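Last night I finally saw the Kashindye films by Maysoun Khalaf, all 3 in one evening. Nearly 85 people came.

The second one, Berka, is only 14 minutes long. Two dock workers wait for a union vote -- and the camera waits with them.

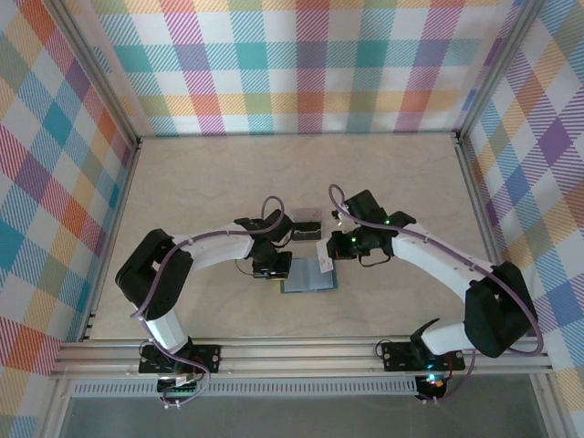
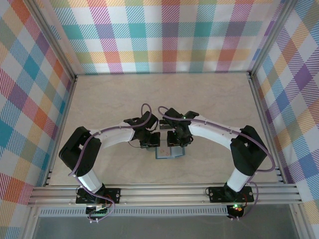
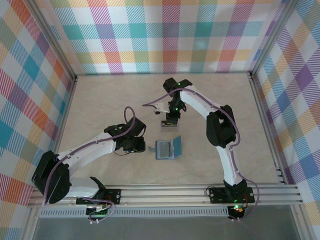 The sound was repaired for this print. In the old copy I could not understand the speech at the gate. Now I hear every word.

Elibariki Makori will show them again in Jurnunmont in September. I will go again, I think.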